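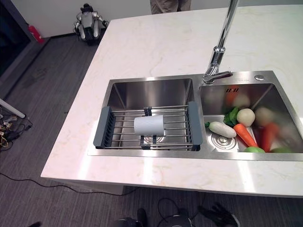
*A cup on the drying rack, over the left basin of the sink.*

# "A border is mostly a question of who repairs the road"

*Interview by Trí Ung for Statesside*

Mélanie Dhillon has spent four years of her life on a map which most people in the Jorow district have never looked at. She was the secretary of the boundary review, the body that had to decide how the 34 villages of the district should be grouped after the old subdistricts were abolished. The review finished its report in June. It has 126 pages, and she wrote the greater part of them.

I asked her first why the old subdistricts had to go.

"They were made for a different time," she said. "When they were drawn, you had to be able to ride to the subdistrict office and come back home before dark. It was a good rule! But then the offices closed one after another, and the borders stayed. So you had subdistricts with a council and a stamp, and no office, and one clerk who worked for three of them."

The stamp is a thing she returns to several times. Under the old law a building permit needed the stamp of the subdistrict and then the stamp of the district. In some places the first stamp was kept in the house of the council chair, and if the chair was traveling, the permit waited.

The review proposed five groups of villages in place of the eleven subdistricts. Each group elects members to the district assembly, which will now have 19 seats. The group itself has no council. It has a shared office, a shared road budget and a meeting twice in the year that any resident can attend and speak at.

I wanted to know if the people lost something by this. Normand Fraser, who sat in the last council of the Cloutier subdistrict, has said in public that they did. When I telephoned him he repeated it in a calm way. "I could be stopped in the street," he told me. "A woman would say to me, the ditch is full again, and I had to answer her. Whom does she stop now?"

Dhillon did not try to dismiss this. "Normand is right about the ditch," she said. "We argued about it for a whole winter. Clifford Wong wanted to keep small councils without any budget, only to give advice. I was against it, and I am still against it. If you give a person a title and no money, you give him the complaints and you keep the power for yourself. I don't find this fair to him."

What they wrote in the end is a compromise. Every village may choose a speaker by a simple show of hands. The shared office must answer the speaker's letters in writing, and the letters and answers are read at the next open meeting. The speaker receives no salary, but gets the travel costs back.

The part of the report that made the most noise was Savico. It is the smallest of the villages, with 159 residents, and it lies on the far side of the river. By road it is closer to the neighboring district than to any other village in Jorow. The review recommended that Savico should decide by its own vote where it wanted to belong.

"I was sure they would leave," Dhillon said. "I had even prepared the letter to the neighbors. And then they voted to stay, and it was not close. I went there afterwards and asked an old man why. He said that the school bus came from our side. We had written eleven pages about history and language and the old church parish, and for him it was the bus."

Does she think the vote should have been offered to others as well? She took some time with this question.

"To the villages at the edge, yes, maybe. To all of them, no. If every village can choose again every few years, then you cannot plan a road, you cannot hire a doctor. Kendra Fortin calculated it for us, she did all our finance tables. A road budget needs at least ten years with the same borders, or you pay for half a road. I had those tables above my desk the whole time."

The new assembly has to approve the plan once more before the shared offices can open. Some members want to change the name of the third group, which the review called simply "River." Two villages in it do not touch the river. Dhillon finds the objection reasonable and says she would accept nearly any name that fits on a road sign.

She has left the post of secretary now and works in the land registry, where she meets many of the same papers from the other side. I asked what she would do differently with the review.

"I would hold the meetings in the evening," she said. "We held them at ten in the morning, since the hall was free then. So we heard from the retired people, and they were very well prepared, they brought their own maps. The people with jobs we heard from only after the draft was printed, and by then they were angry. I would have liked to meet them before."

The open meeting of the Cloutier group will begin at 7 p.m., in the school hall.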